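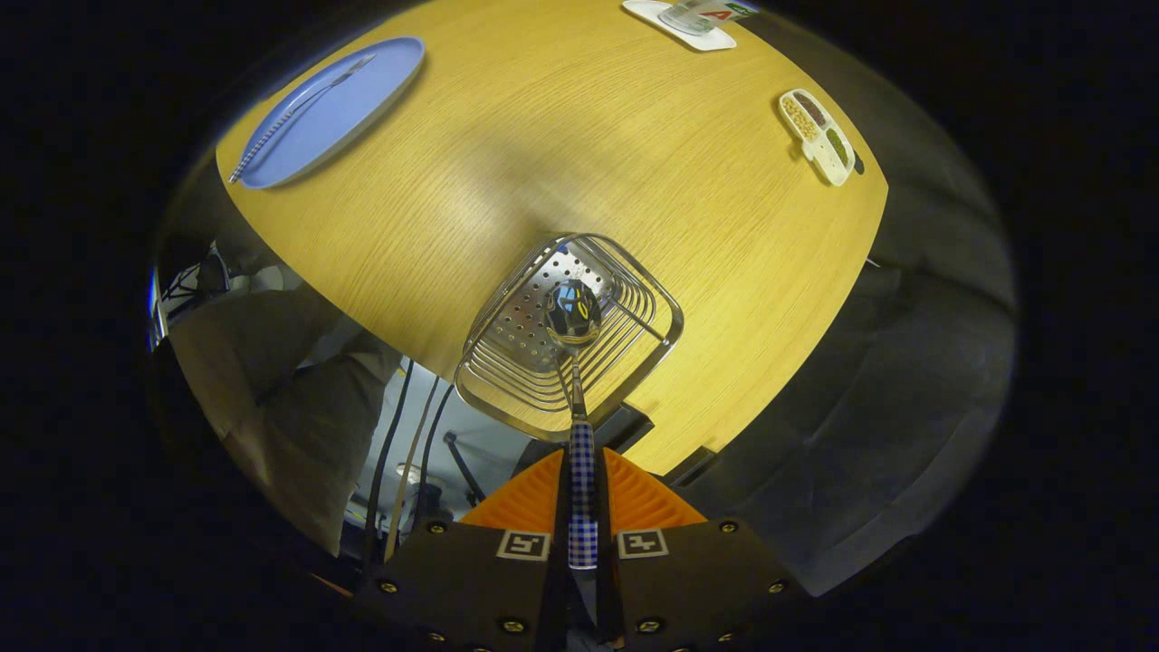

Spoon and basket. Orange fingers on the checked handle.

1/ Right, equipment budget thread. Been promising this since January. We're a small automation outfit, one lab, one pot of money, and I'm the one who has to fill in the form. Will be quick, on a train.

2/ The question: how many hand-held grippers do we buy for the table-laying and serving work, and what do we leave out to pay for them. Form closes 4/8/21 so this is thinking out loud, with a deadline.

3/ Fingers first. The soft ribbed ones are a consumable. Put them under consumables!! Last year they went under "capital" with the body of the tool and then we couldn't reorder without a fresh signature. Six weeks lost.

4/ So this time: 30 spare pairs on the first order. Amancay Leiva says too many. Amancay doesn't have to ring Ledesma when we run out.

5/ Bodies. Two quotes in. Plulton will do the housing, screws and marker plates as one kit, you build it yourself. Platham send it built and checked, longer wait, dearer. I've built enough of them now. Kits.

6/ Markers: get the plates printed properly. Paper ones stuck on with tape lift at the corners and then it's an afternoon of head scratching over why the numbers look off. Cheap line on the budget, don't cut it.

7/ Props. This is where evryone underspends. Cutlery with a fat handle, cutlery with a thin handle, shiny, dull, patterned. Blue and white check is on the list because shiny metal bowl + busy handle is a decent test of the tool in one object.

8/ Also wire baskets. Horrible things to put a spoon in, so yes, more of those please. And divided trays, the ones you put beans and lentils and seeds in. Anything small and dry that ends up on the floor. Budget a dustpan.

9/ Eulalia Ojeda asked why props get their own line at all when "we can bring stuff from home". We did that. People want their plates back. Then you can't repeat a task from last month as the plate's in someone's kitchen.

10/ Rule now: buy two of everything, one stays in the cupboard in its box. Prop line is 200 a month. Not pounds I'd fight over.

11/ Tables. One round, one square, a low one if there's money left. Round edges are a pain for reaching and that's what customers have. Diluvmont (our pilot site, cafe-ish, lots of round tables) basically wrote that line for us.

12/ Things I forgot last time, so you don't: cables, longer than you think. Spare cables. Somewhere to put the cables. Chairs for people doing it for hours. Storage, storage, storage.

13/ Storage is the one that bit us. Nearly 23 per cent over on drives. I'd worked it out from short tasks, laying a fork on a plate, done. Then we started on serving and sorting and everything got longer.

14/ What's getting cut: the second arm. Sorry. Would sooner have 6 hand tools in use all day than two arms and a queue. Can go back in next year if Diluvmont extend.

15/ Maintenance. Put somebody's time in. Real hours, with a name next to them. "The team" does not tighten screws.

16/ Oh and ask for delivery in two lots. First lot wrong = you fix the second. Platham said no to this, Plulton said fine, that pretty much settled it for me.

17/ Open question for anyone who's done this with food props: do you replace dried beans and seeds on a schedule or just when they look grim? No idea what to put on the form. Replies open, my stop's next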